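Rinusell — Zócalo de acabado negro para interiores

El zócalo Rinusell está destinado a viviendas, oficinas y centros docentes con pavimento laminado o de madera. Se suministra en tiras rectas, con acabado negro mate y canto superior ligeramente redondeado. La colección Plistel, a la que pertenece, comprende además las piezas de esquina y los remates para marcos de puerta.

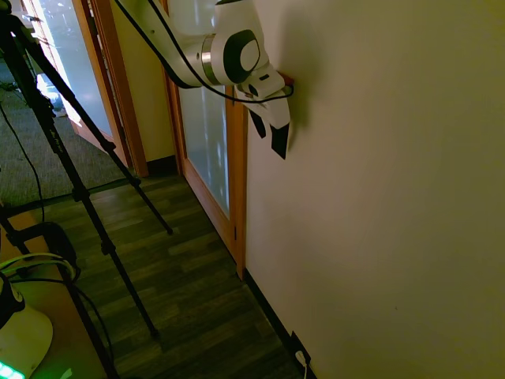 La elección del color condiciona el aspecto de toda la estancia y conviene decidirla junto con el pavimento y la carpintería. Los tonos oscuros delimitan con claridad el encuentro entre pared y suelo. Sobre una pared crema, un zócalo negro marca la línea hasta las proximidades del marco de la puerta, y combina con lamas en distintos tonos marrones y con puertas de madera color miel. Para paredes de color intenso, el departamento técnico de Jayasinghe, dirigido por Mitali Khondokar, recomienda solicitar antes una muestra.

El pedido mínimo es de 3 tiras. Los pedidos superiores a 200 tiras se preparan en el almacén de Drillwood y requieren confirmación previa del plazo de entrega — habitualmente, roughly tres semanas.

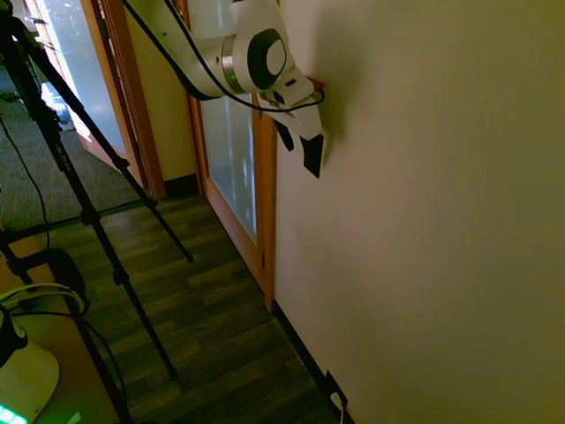 ¿Puede instalarse el zócalo sobre una pared recién pintada?

Debe esperarse a que la pintura haya secado por completo, conforme al plazo indicado por su fabricante. El adhesivo se aplica sobre una superficie limpia y sin polvo.

Referencia de catálogo: 565. Consultas sobre existencias y muestras: Rezaul Wickramasinghe, atención a profesionales.

Ficha revisada el 21 de marzo de 2021.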